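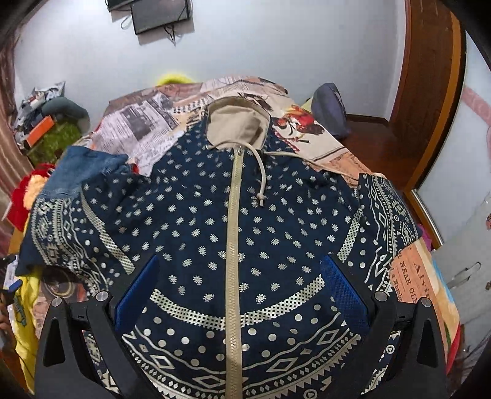 Skorkus patterned zip hoody, navy and cream

Right, this one's a favourite of mine and I nearly kept it back for myself! I first stocked the Skorkus in September, sold out of everything but the smalls, and have been pestering Luminița Ene for more ever since. They've come at last, so if you left your name with me, please check your emails before you order or you may end up with two.

It's a navy blue hoody with a full-length zip and an awful lot going on. There are rows of little dots and tiny sun shapes over the chest, then checkered bands that curve round the body and along the sleeves, and down towards the hem a wide border of diamonds, zigzags and triangles. The sleeves get the diamonds too. I thought it would be too busy when Luminița first sent me the drawings - I was wrong, and she reminds me of it often. The hood, zip and drawstring are all beige, so the front has one plain line down it and your eye gets a bit of a rest.

I wear mine with jeans, mostly (blue ones, nothing clever), and it also goes over a long dress if you don't do the zip up. My brother-in-law has the large and looks better in it than I do, annoyingly.

Sizing

Small, medium, large and extra large, the same for everyone. It's cut roomy in the shoulder. I'm normally a 12 and take a small with a T-shirt underneath, or a medium if I want a jumper under it. If you're between sizes and like your sleeves long, go up. Lucian Lazăr in our Brendodwood shop is tall and finds the large fine in the body but a touch short at the wrist, so very long arms may want the extra large.

Washing

Cool wash, inside out, zip done up. Don't tumble dry it. I hang mine over the bath overnight and put a knot back in the drawstring if it's come undone, or you'll be fishing the cord out of the hood with a safety pin. Iron on the inside if you must iron.

Price and postage

£25, and postage is £3 for as many as you like in one parcel. Last posting day before Christmas for this one is 9 December 2019. You can collect from Brendodwood for nothing, just ring Lucian first so he can put it by.

Exchanges are fine if it's unworn. Pop a note in with your order number and the size you'd like.

Also from Skorkus: the Ovdale scarf, the Stoica long cardigan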